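**Folding on a bed** is a common household way of folding clean clothes, in which the mattress is used in place of a table. It is practised mostly in small homes and flats, where the bed is the largest flat surface. The method is used for shirts, jumpers, towels and pillowcases. Large sheets are usually folded in the air, by two persons.

## Surface

The bed is made first, and the cover is pulled smooth. A fitted sheet is preferred to a quilt, as a thick quilt lets the garment sink and the folds become uneven. Firm mattresses give the best result. In the Prutamwood guide to small laundries, a folding area of two pillow widths is advised for adult clothing.

## Method

The garment is held up by two points, most often the shoulders or the two ends of the hem, and stretched sideways before it is laid down. It is then smoothed with the flat hand from the centre to the sides. For a T-shirt, the sides are turned in, the sleeves are laid back, and the length is folded in two or in three. A practised folder needs about 10 seconds for one shirt.

Two regional habits are known by name. In the Brallberg fold, the finished piece is a flat square and is stacked. In the Enik fold, it is rolled from the collar and placed upright in the drawer. The Garcia board, a stiff sheet of card with four panels, can also be laid on the bed to keep all pieces the same size.

## Common faults

Creases that stay after folding come mainly from the first step. A garment should be held with even tension along its whole top edge before it touches the bed. With soft fabric this is harder than it looks: the blue garment held over the pale green sheet is fairly tight between its two ends, but the line still sags a little, and near the right end the cloth has gathered into a small peak. Such a bunch is opened with the fingers before the garment is lowered, or it will be pressed into the fold. Colour has no effect on the result, although creases are easier to notice on plain cloth than on a printed one.

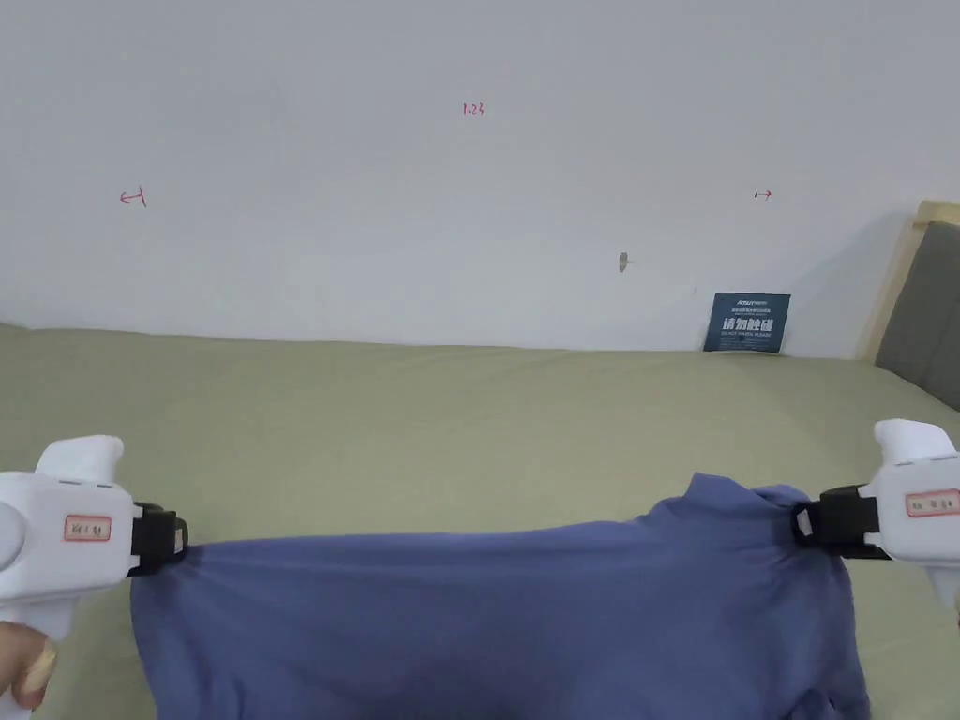
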